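Frying pan

A frying pan, frypan or skillet is a flat-bottomed pan used for frying, searing and browning food on a hob. Most are 20 to 30 cm across, with low sides that flare outwards, one long handle and no lid. A pan of the same width with straight sides and a lid is usually called a sauté pan.

Names

Skillet is the commoner word in parts of North America. In Britain it tends to mean a heavy cast iron pan, though shops are not consistent. Spider is an old name for a pan with three legs, made to stand over embers. Usage varies by region and some older cookery books use all three for the same thing.

Construction

The cooking surface can be bare metal (cast iron, carbon steel, stainless steel, copper with a lining) or coated aluminium. Bare iron and carbon steel need seasoning – thin layers of oil baked on until they darken. Coated pans don't need it. Coatings wear with use, faster if metal utensils are used or the pan is overheated empty.

Weight matters more than most buyers expect. Thin pans heat fast and unevenly, and may warp. Cast iron is slow to heat, holds it well, and is heavy to lift one-handed. Larger ones often have a second, short helper handle oposite the main one.

Handle

Long, usually angled slightly up. Fixed with rivets, screws or a weld, or cast in one piece with the pan. Materials: metal, wood, hard plastic, silicone sleeve. Plastic and wood limit use in the oven. A hole or loop at the far end for hanging is near universal, round or oval.

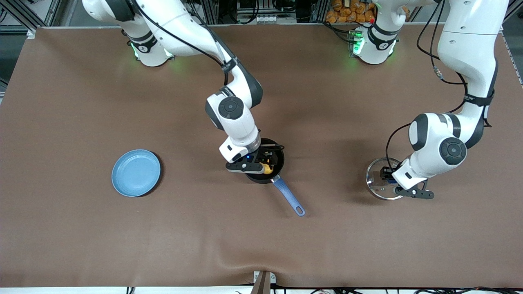 Coloured handles came in with cheap coated pans, along with matching plates and utensils sold as sets. Light blue, cream and red are all common. Colour has no bearing on cooking but is a fair part of what sells a pan – see Conneely, below.

Use

Pan is heated first, then fat added, then food. Eggs want a low heat, steak a high one. Crowding the pan drops the temperature and food steams instead of browning. Handles should be turned inwards, away from the front of the hob. Food is generally moved to a plate soon after cooking, as a heavy pan carries on cooking it off the heat.

Care

Coated: warm water, soft sponge. Cast iron: wipe or quick wash, dry straight away, light oil. Stainless steel can be scrubbed. Never put a hot pan under cold water, it can warp. Stacked pans scratch eachother unless a cloth or paper is put between.

Collections

The Githolm household collection holds 311 frying pans, 42 of them with legs. The catalogue was begun by Damian Stöckli and is still incomplete; pans with replaced handles are listed separately.

Further reading

Conneely, Clodagh. Colour on the Hob: Pans and Tableware in the Home. Zikus.
Stöckli, Damian. Handles, Rivets and Loops. Githolm.

See also: Griddle, Saucepan, Sauté pan, Wok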